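4.3 把持中の滑り落ちと過大把持力の発生

本節では、食卓の片付け課題において記録された把持の異常について述べる。対象は、ハンドヘルド型グリッパ Stellden による教示データと、同一の指機構を搭載したアームによる自律実行の双方である。両者はリンク機構、フィンガパッドともに共通であり、差異は駆動部と手首側の取り付けに限られる。

自律実行における失敗は、大別して二種に整理された。第一は、持ち上げ開始後にカップが指間で下方へずれ、搬送途中で脱落する事象である(以下、滑落)。第二は、閉動作が目標開度で停止せず、カップの側壁が内側へ変形する事象である(以下、過閉)。滑落は23件、過閉は8件であった。過閉のうち2件では紙カップの側面に折れが残り、以後の試行から当該個体を除外した。人への接触を伴う事象は記録されていない。

滑落の多くは、側面にテーパのあるカップで発生した。テーパ面に対して左右のパッドが平行に閉じる場合、接触は上縁側の狭い帯に集中し、パッド下部は面から浮く。この状態でも電流値から推定した把持力は閾値を超えるため、制御系は把持成立と判定する。すなわち、推定把持力のみを用いた成立判定は、接触面積の不足を検出できない。パッド内面の凹凸は接線方向の保持に寄与するものの、接触帯が凹凸のピッチより狭い場合には、その効果は期待できない。

過閉は異なる経路で生じた。ログを照合したところ、8件すべてにおいて、開度エンコーダの値が閉動作の終盤で更新されていなかった。通信を中継する Wavov 側のバッファが満杯となり、古い開度が繰り返し返されていたものである。制御系は指が目標開度に未到達であると解釈し、閉指令を継続した。更新停止の継続時間は最大で20制御周期に達した。従来の監視処理は通信の途絶のみを対象としており、同一値の反復は異常として扱われなかった。

教示時の把持例を図7に示す。淡い緑色のカップを左右の青いパッドで側面から挟み、直立させて保持している。卓上には紙カップ、横倒しのカップ、円筒形の缶など、径と材質感の異なる物体が混在する。教示では操作者が手応えに応じて閉じ量を加減できるが、この調整は開度の時系列にのみ反映され、接触状態そのものは記録に含まれない。学習された方策が開度を再現しても、物体の姿勢や径がわずかに異なれば、同等の接触は保証されない。

図7 ハンドヘルド型グリッパによるカップの把持 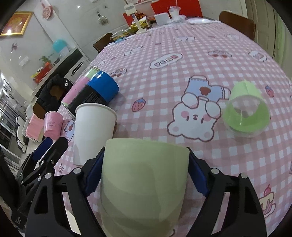

4.4 対策と残存する課題

過閉に対しては、開度値に送信側の通し番号を付与し、番号が進まない場合には閉指令を打ち切って現在位置を保持する処理を加えた。併せて、開度に依存しない電流上限を駆動部に設定した。上限到達時に指を開放する方式も検討したが、搬送中の落下を招くため採用していない。変更後の再試行では過閉は認められなかった。ただし、バッファの飽和を意図的に再現した試験は未実施であり、対策の有効性は限定的に確認されたにとどまる。

滑落に対しては、持ち上げ直後に短い静止区間を設け、手首カメラの画像からカップ上縁とパッドの相対変位を求めることとした。変位が閾値を超えた場合は卓上へ戻し、把持位置を下げて再度把持する。この方法は上縁が視野に入ることを前提とするため、横倒しの物体には適用できない。また、半透明の物体では縁の検出が不安定となり、静止区間を延長しても改善は見られなかった。

パッド形状の変更は本稿の範囲外とした。テーパ面への追従には、パッドを指先に対して回転自由に支持する構成が考えられるが、剛性の低下が位置決め精度に及ぼす影響を別途評価する必要がある。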